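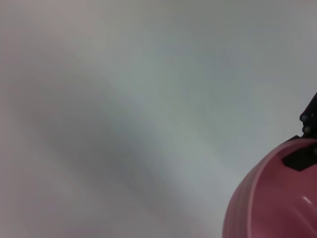
Wrist view from the Brulent gripper, black finger at the right, pink plastic piece at lower right.

Plarkuvus Brulent two-finger gripper, reviewed after 14 weeks
Posted Jul 25, 2023 by Kerubo Rashidi

Rating: 2 out of 5

We bought the Brulent in February to replace an older Skeltex on a small tabletop arm. It picks up light molded plastic parts and sets them in a tray. The parts are rounded and glossy, and the old gripper dropped a lot of them.

Setup took an afternoon. The mounting plate fit without an adapter, the cable is long enough, and the wrist camera bracket comes in the box. For the first few weeks it worked well and I would have given it a 4.

Then the fault showed up. When a part slips partway out of the fingers, the controller keeps reporting a good grip. The arm carries on with its move as if the part were held. One part landed on the bench next to my coworker Senad Papadopoulos while he was refilling the tray. It was a light part and he wasn't hurt, but the guard door was open and the arm should not have been moving at all. We traced that to the gripper's status line, which our cell also uses for the door hold. On a slip it sends a ready signal that clears the hold. The manual does not mention this.

Wiring the door switch straight to the arm's own safety input fixed the second problem. Do this on day one, whatever gripper you own. The false grip signal is still there. Lowering the closing speed helps a little, and so does wiping the finger pads every shift.

The camera is no help in catching slips. Close to the table the background turns into a pale blur, and at the edge of the view you get a slice of finger and part of whatever is next to it. A glossy part also throws a highlight that our software sometimes takes for an edge.

Plarkuvus support answered in 2 days and sent new firmware. It changed the error text — the fault itself came back the same afternoon. A second ticket is open.

We have moved the job to a Mottram unit for now. The Brulent is on the test bench with the air of a decent product that needs another year of work, and I would not run it near people until the status line is fixed.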